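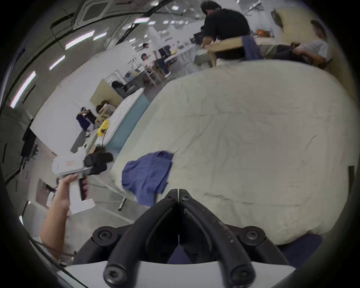 Draltia is opening its second bed and bedding workshop in June, and I'm very pleased to be the one telling you about it! We've been making and mending mattresses and bed linen for 14 years now, and the one thing people keep asking me is how to get a sheet to sit flat. Well, a cream sheet wrinkled all over, hanging down towards the floor with a crumpled blue cloth on top, is exactly where most of us start of a morning — me included. Our new sessions begin with a bed in that state and go from there.

The workshop is called Vikberg, after the street it's on, and it will run evening classes in making up a bed, airing and turning a mattress, folding fitted sheets (yes, it can be done) and choosing linen that suits the bed you've got. Each class lasts 2 hours and you'll be on your feet for most of it, so wear something comfy. We work on big mattresses and narrow ones, some of them straight on the floor, as plenty of our customers sleep that way in a first flat or put a spare one down for guests.

I started these classes at our Brunov shop with a borrowed kettle and a pile of old pillowcases. Roughly 40 people came through in the first season, and quite a few of them asked to do it again with their own bedding. You're welcome to do the same at Vikberg. Bring a sheet that drives you mad and we'll have a go at it together!

We'll also be selling the Lytvynenko range, our own cotton sheets with a deeper pocket at the corners. I've had a set on my bed all winter and they haven't pinged off once, even with the dog. They come in cream, white and a soft grey, with singles and doubles ready for opening day and the bigger sizes to follow.

Places can be booked at the Brunov counter or by ringing the shop. If you write about homes or local business and fancy joining a class, please get in touch through the Draltia press desk and I'll save you a spot — and a biscuit.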